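Kauft weniger Neues, flickt mehr

Seit August steht in unserem Hausflur ein Wäschetrockner mit einem Zettel daran: defekt, zu verschenken. Kaputt ist an ihm ein Riemen. Das Ersatzteil kostet weniger als ein Mittagessen, der Einbau dauert eine halbe Stunde, und trotzdem haben die Nachbarn aus dem zweiten Stock sich ein neues Gerät liefern lassen. Ich mache ihnen keinen Vorwurf. Sie haben den Kundendienst angerufen und erfahren, dass allein die Anfahrt 100 Euro kostet. Danach war die Sache für sie erledigt.

Über Reparatur wird bei uns fast nur im Zusammenhang mit großen Geräten gesprochen. Waschmaschine, Telefon, Auto. Dafür gibt es Vorschriften, Förderprogramme und Sonntagsreden. Mich beschäftigt mehr das, was unterhalb dieser Grenze liegt, also der Hausrat für wenige Euro. Eimer, Bürsten, Siebe, Wäscheständer. Solche Dinge gehen dauernd kaputt, und kaum jemand kommt auf den Gedanken, sie zu reparieren. Sie stehen in keiner Statistik, die ich kenne, aber wer einmal einen Keller ausgeräumt hat, weiß, wie viel davon zusammenkommt.

Ich bin in Undach aufgewachsen, und dort gab es den Laden von Karabulut. Vorne verkaufte er Haushaltswaren, hinten stand eine Werkbank. Wer einen Besen mit lockerem Stiel brachte, bekam ihn nach zehn Minuten wieder. Einen neuen Topfgriff gab es für zwei Mark. Reich geworden ist er damit nicht, aber er hat davon gelebt, und seine Kunden kamen wieder. Der Laden ist lange zu. Heute ist in den Räumen ein Paketshop, bei dem man die Dinge abholt, die man früher bei Karabulut hätte richten lassen.
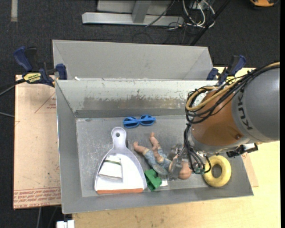 Kehrschaufel mit orangeroter Lippe in einem grauen Metallbehälter.

Eine Kehrschaufel ist ein gutes Beispiel. Sie hat keine Mechanik und keine Elektronik. Eigentlich müsste sie ein Leben lang halten. Oft gibt aber die Lippe an der Vorderkante nach, und dann bleibt der Staub vor der Schaufel liegen. Eine Ersatzlippe einzeln zu kaufen, ist mir noch nie gelungen. Ich habe es bei drei Händlern versucht. Zwei haben mir eine neue Schaufel angeboten, der dritte hat die Frage nicht verstanden.

Mein Bekannter Ozan Avcı hat viele Jahre im Einkauf für Haushaltswaren gearbeitet, zuletzt bei Drullier. Er hält meine Klage für romantisch. Ein Ersatzteil, sagt er, braucht eine Artikelnummer, einen Lagerplatz und eine Verpackung, und am Ende kostet es im Regal fast so viel wie das ganze Produkt. Das mag stimmen. Es erklärt, warum der Handel so rechnet. Es erklärt mir nicht, warum wir diese Rechnung für die einzige halten. Die Müllabfuhr kommt darin nicht vor, der Transport nur zu einem kleinen Teil, und die Zeit, die ich mit dem Neukauf verbringe, zählt überhaupt nicht mit.

Dazu kommt, dass das Können verschwindet. Kaan Sarıgül leitet an der Volkshochschule einen Kurs, in dem man lernt, Stiele einzuleimen, Nähte nachzuziehen und Löcher in Kunststoff zu flicken. Er sagt, die meisten Teilnehmer seien über sechzig und könnten das meiste schon. Die Jüngeren melden sich an und kommen nach dem zweiten Abend nicht mehr. Ich glaube nicht, dass es an Faulheit liegt. Wer eine Dreizimmerwohnung mit Kindern teilt, hat keinen Platz für einen Schraubstock und abends um neun keine Lust mehr auf Leim.

Was helfen würde, ist ziemlich langweilig. Eine Werkbank in jedem größeren Wohnhaus, dort, wo heute die abgestellten Fahrräder verstauben. Eine Pflicht, Verschleißteile auch bei billigen Produkten einzeln anzubieten, und wenn es nur die gängigen Größen sind. Und Läden wie Irkon bei uns um die Ecke, die Schrauben noch stückweise verkaufen, sollten eine Miete zahlen, die sie sich leisten können.

Den Riemen für den Trockner habe ich inzwischen bestellt. Die Nachbarn haben nichts dagegen, und im Keller ist noch eine Steckdose frei.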